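Khanyisile Van Wyk quits Hoddale, and I've got feelings

So it's official. Khanyisile Van Wyk is leaving Hoddale after 13 series, and if my phone is anything to go by, half the country found out at the same moment I did (I was in the queue at the chemist, and I said a word I shouldn't have).

Primano, who make the show, put out a four-line statement in the morning thanking her for "a remarkable run" and wishing her well. Four lines! She's been playing Nurse Adela since the days when the hospital set wobbled every time someone shut a door.

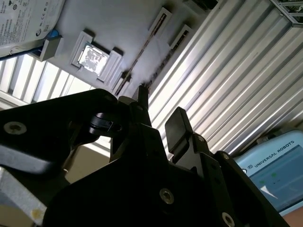
Her own message came an hour later and was a good deal warmer. She said she'd made up her mind back in August, that she'd cried in the make-up chair on her last day, and that she was taking Adela's awful green cardigan home with her whether wardrobe liked it or not. I hope she wears it to the shops.

There's been talk for months that she'd fallen out with Xolani Mkhize, who plays her on-screen husband. I've never quite bought it, and she went out of her way to knock it down, calling him "my brother, my lift home and the worst singer I've ever met". He replied with a string of hearts and a clip of himself singing, so make of that what you will.
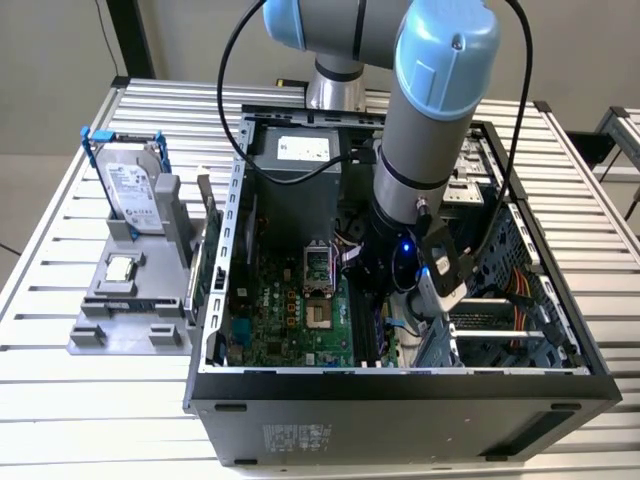

What she's off to do next is the bit I'm properly excited about. She's signed up for Zaterlow, a family drama in 10 parts with a good chunk of the dialogue in Zulu, and she'll be playing the mother of a grown-up son she hasn't spoken to in years. Bongani Engelbrecht is the son. I saw him on stage last winter and came out with mascara down to my chin, so the two of them in one kitchen having a row should be quite something.

Filming starts once she's finished a short break, and she says she plans to spend most of it asleep. 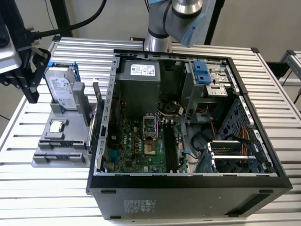

Indrek Pētersons

As for how Adela goes, Primano is keeping quiet. I do know the last episode has been stretched to 45 minutes, and that a farewell petition asking them not to kill her off had 1,245 names on it when I last looked. One of them is mine. Send her to live by the sea, give her a dog, leave the door open for Christmas, that's all I'm asking.

My inbox has been lively too, and not everyone is as soft as I am.

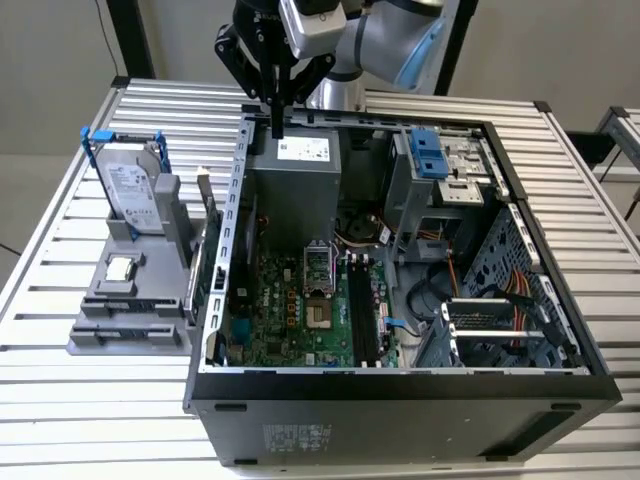
Hok-lam Tsai wrote in to say that Adela should have gone two series ago, after the lottery ticket business, and that Khanyisile has been too good for those scripts for a long time. I can't argue about the lottery ticket. I still think he'll be watching the last one with a box of tissues, same as me.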